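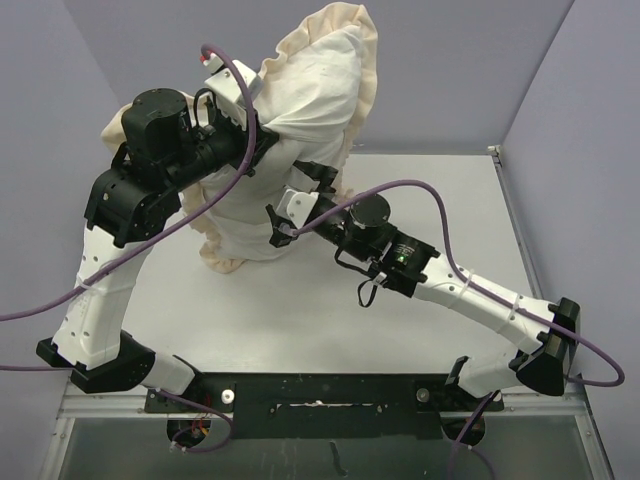 A ruffle is a strip of cloth that is gathered or pleated along one edge and sewn to another piece, so that the free edge stands out in waves. It is used on dresses, curtains and bedding. The strip is always cut longer than the edge it must cover, and the difference between the two lengths is called the fullness. On household linen the ruffle is most often placed around the outside, as on the white pillow with a cream-colored ruffled edge, where the plain case leaves the border as the only decoration. A narrow ruffle is sometimes called a frill, but the two words are used without strict difference.

Search this site Enter keyword Go

Gathering

The usual method is to sew two lines of long stitches near the edge and to pull the threads until the strip has the needed length. The gathers are then spread evenly by hand and fixed with a normal seam. For a strip 15 centimeters wide, the sewing teacher Soon-im Ha recommends a hem of 8 millimeters, because a heavier hem makes the waves stiff. At corners more cloth must be pushed together, otherwise the ruffle turns inward.

On blankets
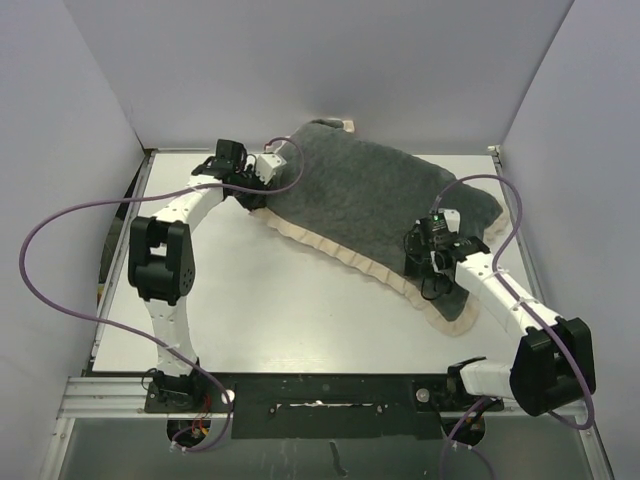 Gathered cream-beige trim on a dark gray-green plush blanket.

Thick cloth needs a different order of work. The ruffle is first basted to the face of the blanket, and the backing is put on last. The workshop Nigatu, led by Selamawit Abera, sews such borders with a stitch length of 4 millimeters for the gathering and presses them only from the back side.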